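3.2 What people told us about keeping warm at home

I went into the Condgate interviews expecting to hear about boilers. Boilers did come up, a lot, but what people really wanted to talk about was clothes and blankets! My first question was always the same one (what do you do when the house feels cold?) and most answers started with a sweater or a throw long before anyone got near the thermostat. We ended up with 134 completed diaries from Condgate and Dredosthorpe, and I read every one of them twice, which took me most of May.

The diaries asked for one line in the evening and one in the morning. Some folks wrote a word. Others filled the margins, and I loved those. One woman in Dredosthorpe kept a running tally of which bedroom her kids had drifted into by midnight, and we coded that as "room sharing" even though our original sheet had no box for it.

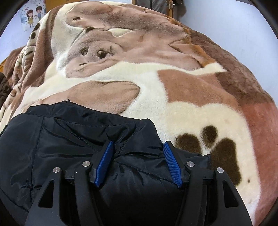
Figure 4. Jacket on a bed with a plush blanket.

Bedding turned out to be the messiest category to code. Corentin Baudry and I split the pile and then swapped, and we disagreed on 9 diaries, nearly all of them over whether a coat worn indoors counts as clothing or as bedding once somebody goes to sleep under it. We settled on bedding if the diary said "slept" and clothing for everything else. I'm still not in love with that rule, but it was easy to apply and we stuck to it.

I should also say something about money. Households that reported a winter heating bill over 320 dollars wrote longer entries, and they mentioned extra layers more often than the rest. I don't want to read too much into that (the bills were self-reported, and we never saw the paper copies). Section 3.3 goes through the thermostat readings, where the two towns look a lot less alike.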